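Closilon Community Help
Workshops and Benches > Small robot arms > Rules and good practice

What should be on a sensible rule sheet for a shared robot arm bench?
Posted by Kolář_workshop, 28/09/2022. Viewed 1682 times.

Hello all, and apologies in advance if this has been covered, I did have a good look through the older threads but they mostly seem to be about big machines in cages. We have a small arm on a table in our makerspace, and its whole life is picking blocks out of a metal bin and putting them back down again. It has been very popular (much more than we expected!) and there are now several of us using it on different evenings.

The trouble is that everybody has their own habits. One person likes the bin turned a little, another pushes it back to make room for a laptop, and then the next person spends half their session working out why the gripper is coming down on the rim. I've been asked to write a page of house rules to pin up by the bench. I'd like it to be short enough that people will read it, but I don't want to miss something important to do with safety. Is there a standard I ought to be following? And what do you all put on yours?

tiltivance_tom_cat
Marked helpful by 7 members

There are proper standards for industrial robots, look up ISO 10218 and you'll find it. Otherwise keep your hands out of the way and make sure everyone knows where the stop button is. Ours is red and you can't miss it. Oh, and tie long hair back.

bench_and_biscuits

The reply above is quite right about the stop button, but I'd gently add that ISO 10218 is a lot of reading for a club and it won't tell you what to do about your bin. By all means have somebody go through it, and through the manual for your particular arm as well, and do a written risk assessment, which your insurer may well ask for anyway. The page on the wall is a different sort of thing. It's for the person who has arrived at seven in the evening, a bit tired, and wants to get going.

We rewrote ours in January after a long and rather cross discussion, and I'm happy to share what we ended up with. Do change whatever doesn't suit you.

Before you switch on
Check that the bin is clamped and try to shift it by hand. If it moves, tighten it and try again.
Check the bin against the tape on the table. If the two don't agree, don't peel the tape up! Write it in the log and ask.
Look along the cables from the arm down to the gripper. You want enough slack for the wrist to turn, with no loop that could hook over a clamp handle or the corner of the bin.
Take mugs, phones and screwdrivers off the table.

While it is running
One person is in charge of the arm, and that person stays within reach of the stop.
First run of the session is at slow speed, every time, even if it was working beautifully yesterday.
Hands stay out of the bin until the arm has been stopped. This includes "just nudging" a block that has gone up against the wall. I know how tempting it is, I have done it myself and been told off for it.
If a cable catches, stop first and untangle afterwards.

When you finish
Park the arm clear of the bin, power down, and leave the blocks in the bin for the next person.
Write down anything you changed, however small. Our log is up to entry 459 now and it has settled more arguments than I could tell you.

On the tape, since you mention the bin wandering about — mark the corners on the table itself and use one colour for that job and nothing else. We had a phase of using whatever roll was nearest, and people couldn't tell a bin mark from a bit of tape left over from holding a cable down. Blue shows up well on pale wood.

As for clamps, we use two, one towards each back corner of the bin. Add the clamps to whatever model of the bench your software uses, if it lets you, and leave a generous margin over the top of the handles. The bin is easy to remember and the thing holding it is easy to forget.

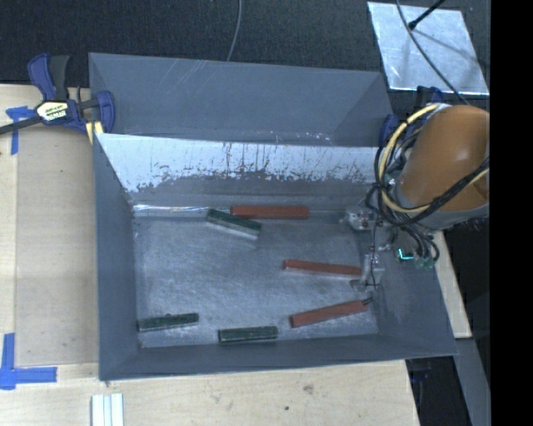

I'd also put a review date at the bottom of your sheet, and let people scribble on it in pencil until then.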